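Clirnis Web Store Working Group
Minutes of the meeting held 9/9/20

The meeting opened a little later than planned, with a kind word for everyone who stayed past supper last time to get the catalog pages sorted out. The minutes from that evening were accepted with one correction: the sample cooler goes to the Brellness office, and the loaner unit stays where it is.

1. New web store
The store has been open to regular customers for 30 days and has brought in more than 300 orders, most of them for the small Kan heat sinks. We were all very pleased, and it was good to hear so many friendly comments read aloud. A few buyers could not find the mounting drawings, so these will move up next to the price on every Kan page.

2. Custom requests
There was a long and good-natured talk about whether the form for custom parts asks too much of people on their first visit. It was agreed to cut it down to one page and to let buyers attach a sketch if they have one. The 20 requests already waiting will be answered by the Brellness office before the new form goes up.

3. Lornuleo fan line
The first run will be 2,000 units. Packaging is still being argued over (the plain box has the most support so far), and the store page cannot be finished until that is settled. The launch stays set for March.

4. Printed flyers
We agreed to print a short flyer to go in with each order, with the store address in large type on the front. Color was left open. Drafts should be sent around before the next meeting, please, so that we can all have a proper look. 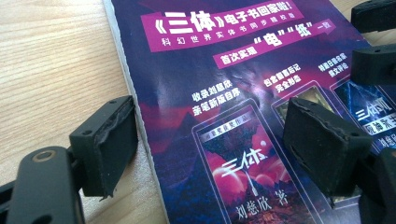

5. Other business
Thanks were given for the new chairs, which are a great comfort. The next meeting will be in the same room, at the usual hour.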